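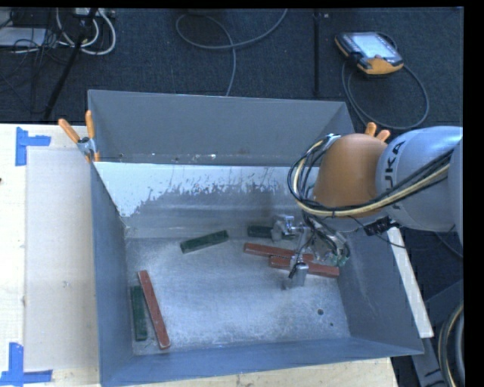
**Cell 2 notebook – Rindumel bin picking, Mesteldale bench**
April, started 8:40

Carrying on from the last entry. Two things to get through: write down the cell rules as we really work them, because the sheet on the door is two revisions old, and settle the block set for the Rindumel runs before anyone logs more trials against it.

**Setup as of this morning**

- KUKA arm, same gripper as the last series. Sheet-metal bin on the wood table.
- Bin held with spring clamps, orange handles.
- Blocks in two sizes, green and the longer red. Three of each in the bin for the mixed set.
- Speed cap 400 mm/s in automatic for this cell. Our own number, lower than what the risk assessment allows. Leave it there.
- Program: Nutis branch, pick loop only. The place routine is commented out until the drop height is fixed.

**Rules for the cell**

Wording cleaned up from the door sheet plus what we agreed in March. If you disagree with one, write next to it with your initials. Don't cross it out.

1. One person has the pendant, and that person is the only one who starts motion. Say "moving" out loud before the first move of a session and after every stop.
2. No hands in the bin unless the drives are off. Paused doesn't count. A program waiting on a camera result looks exactly like a stopped robot.
3. To reset blocks by hand: stop, drives off, reset, step back behind the floor line, drives on. It adds time to every trial. The logged trial time starts after drives on, so it doesn't touch the numbers.
4. Every new or edited program gets one full run in T1 with the enabling switch held. This includes edits that "only" change a wait or a label. The March bump was a changed label.
5. Check the clamps before the first run and after any contact with a wall. Push the rim with your palm at both rear corners. If it shifts, re-clamp and redo the bin frame.
6. Cables on the arm: run joint 6 through its full range in T1 at the start of the session and watch the loop. It should never pull tight and never drop below the fingers.
7. Pendant cable stays out of the walkway. Lay it in one loop, no knots, and don't stand on it.
8. Nothing on the table that isn't in the setup list. Calipers, coffee, tape rolls all go on the shelf.

Item 6 is new. Cheng's service note for the dress pack says to inspect at intervals, and it leaves the interval to us. Start of session is easy to remember.

**Block layouts**

The question was whether to allow blocks that touch or overlap. The old protocol said "random placement" and left it at that, so every operator had a different idea of random. Going back through the log, 462 of the 766 trials have no layout note at all. Those can be used for cycle time. I wouldn't use them for success rate.

New practice:

- Tip the blocks in from the tray, one pour, no tidying afterward.
- If a block lands on edge, leave it.
- If a block ends up outside the bin, redo the whole pour.
- Write one of three codes: S (all separate), T (at least one pair touching), O (at least one pair overlapping). If you can't tell T from O, write O.
- Code goes down before the run starts. No changing it afterward because the pick went badly.

Long blocks close to a wall are still the worst case for finger clearance. Approach planner rejects some grasps near the right wall that look fine by eye. I'd sooner have it reject too many. Don't loosen the wall margin to get a better rate – if the margin needs to change, that's a protocol change and it gets a new series number.

**What counts as a failed pick**

Also argued over, so writing it down:

- Fingers close and hold nothing: fail.
- Block lifted, dropped before it clears the rim: fail.
- Two blocks lifted together: fail, note "double."
- Planner finds no grasp: log as "no plan," separate column. It isn't a pick attempt.
- Operator stop for any reason: void, with the reason in words. A void is never held against the operator. People were slow on the stop button last year because a stopped run looked bad in the totals, and I don't want that back.

**Contact with the bin**

Any wall or floor contact above the force limit stops the program. After a contact stop:

1. Drives off.
2. Look at the fingers and the mounting screws.
3. Rim push test (item 5).
4. T1, back out by hand along the approach direction. Don't use the home routine from inside the bin. It swings before it lifts.
5. Write it in the contact log even if there's no mark.

Scuffs on the bin floor are not evidence of anything by themselves, the blocks do it too.

**Open items**

- Floor line tape by the rear access is wearing through. Replace before the next visitor day.
- Door sheet: print the list above, take the old one down, put the revision month in the corner.
- Rear wall reflections. Depth image has holes along the white band, worst in the afternoon. Matte paint has been suggested. Would need a new bin series if we do it, so try moving the lamp first.
- Second pendant hook, so it has somewhere to live other than the floor.
- Ask Nutis whether the layout code can be a required field at run start. Paper is fine until then.

10:15 – rules read through with the morning shift, one change: item 3 now says "behind the floor line," it used to say "clear of the robot." Next entry picks up with the T1 run on the edited approach.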